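Subject: Re: [custano-users] Demo counts for the kitchen tasks, and what to drop

On the list, in February, it was written:

> We are setting up collection for the bottle and plate tasks
> in the simulated kitchen. The plan is 200 demonstrations per
> task, teleoperated, with no filtering apart from success or
> failure. Two questions. Is 200 enough if the layout of the
> island is fixed? And do you keep demonstrations where the
> operator hesitates, or regrasps, but still finishes?

Answering the second question first. It has more effect on the result than the count does.

We keep regrasps and drop hesitations. A regrasp is useful data: the policy sees a bad grip, followed by a recovery, and it will need both at test time. A hesitation is a run of near-zero actions with no visible cause. If enough of those are left in, the policy learns to stop over the object and stay there. We had this with the first Hokau set and spent a long time looking for a controller bug that did not exist.

Our filter trims any stretch longer than 2 seconds in which the commanded joint change stays under threshold and the gripper command does not change. The episode is kept and only the idle part is cut. Be careful with the moment right after closing on an object. Operators wait there for the contact to settle, and if you cut that too short the policy starts to lift before the fingers have closed. We exempt a short window after each gripper event.
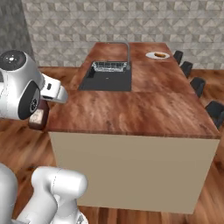 The transfer phase is where our operators differ most. Some carry a held object high over the counter, others take it low and near the edge. Both count as success, so a success flag will not separate them. With a small set, the policy tends to average the two and the object clips the countertop. We either tell operators which path to use before they start, or log the path style as a label and condition on it. The first is cheaper. The second gave better results once we moved to several operators.

On the count: 200 with a fixed island is enough if the only thing that varies is the start pose of the object. It was not enough for us once we also varied object type and counter texture. Our current set in Custano is 2127 episodes across 7 tasks, unevenly split, and the tasks with the fewest episodes are not always the weakest. Spread of start poses predicts the score better than episode count. Plot the start poses before you collect more — ours were bunched on the side of the counter the operators found easy to reach.

Two smaller points on format:

Save the simulator state at every step along with the rendered images. We did not do this at first, and when the Onishi renderer changed its lighting defaults we could not re-render the older episodes.

Log commanded and measured joint positions separately. The Fulteck export script writes only the measured ones unless you set the flag, and training on measured positions as if they were actions gives a policy that lags.

I can post the trimming script if there is interest. It assumes our episode layout but the thresholds are all at the top of the file.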